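# Ballton launderette takes a folding gripper on trial

03/10/2021

Anyone who drops off a service wash at Roserside, the long-standing launderette at the bottom of the hill in Ballton, may by now have noticed that the folding is no longer all done by people. Since June the shop has been trying out Talix, a gripper kit made for small laundries, charity shops and care homes, and a good many customers have taken to lingering by the counter for a look before they go off to do the rest of their shopping.

The kit is the work of Bhardwaj, a small family firm on the edge of town that used to mend tumble dryers and still does when it is asked nicely. Vandana Bhardwaj, who started it, came to folding after years of listening to laundry owners grumble that washing and drying more or less looked after themselves these days while the sorting and folding ate up whole afternoons. She had wanted something that a shop with two or three staff could afford and could carry in through an ordinary door, and she is quite frank that it took her a great deal longer than she had promised her bank.

What a shop gets for its money is fairly simple. There is a two-jawed gripper that a member of staff holds and works by hand to begin with, going through the folds the way they like them done, and there is an arm that takes the same gripper afterwards and has a go at repeating what it was shown. The full kit costs 2,000 pounds, with a visit from the firm to set it up, and there is a hire scheme at 40 pounds a week for those who would sooner not commit themselves. Roserside is on the hire scheme, and has said it will make up its mind once the trial is over.

Flat things such as pillowcases and tea towels were the obvious place to start, and by the shop's account they went well enough after the first fortnight. The soft and fluffy end of the basket is another matter. Fleece in particular bunches up when it is pinched, and a grip in the wrong spot means the whole piece has to be put down and picked up again, so the staff have been giving it a lot of their quieter hours, working piece by piece through mixed piles of fabric with the gripper in hand. 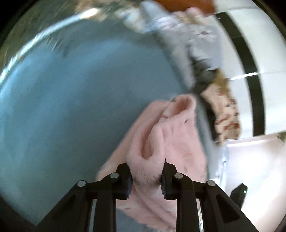 Colin reckons the price is fair but would like to know who pays when a seam gets pulled, as he has a stack of baby blankets that he would not hand over to any machine without a promise in writing. It is a reasonable worry, and he is not the only customer to have raised it at the counter. Roserside's answer is that it carries the risk itself for the length of the trial, that anything with beads, lace or sentimental value is still folded by hand, and that customers need only say so if they would like their whole bag done the old way. There is no extra charge for asking.

Vandana Bhardwaj, for her part, says the tips of the jaws can be changed and that a softer pair is being made up for knitwear, which she would very much like to have ready before everyone gets their winter jumpers out. She also says, rather cheerfully, that the arm is slower than any of the people it works beside and will be for a good while yet. Its use, as she sees it, is that it can be left with a heap of towels while somebody serves at the counter or answers the telephone.

The firm has taught it on around 400 pieces so far, a good part of them at Roserside, and what is learnt in one shop is passed on to the others at no cost. A second kit is due to go to a care home on the Ballton side of the river once the paperwork is settled.

Shops that would like a demonstration can ring Bhardwaj during working hours, or leave their details at the Roserside counter, where the staff will gladly pass them on. A small bag of your own washing is welcome, provided it is clean and dry when it arrives.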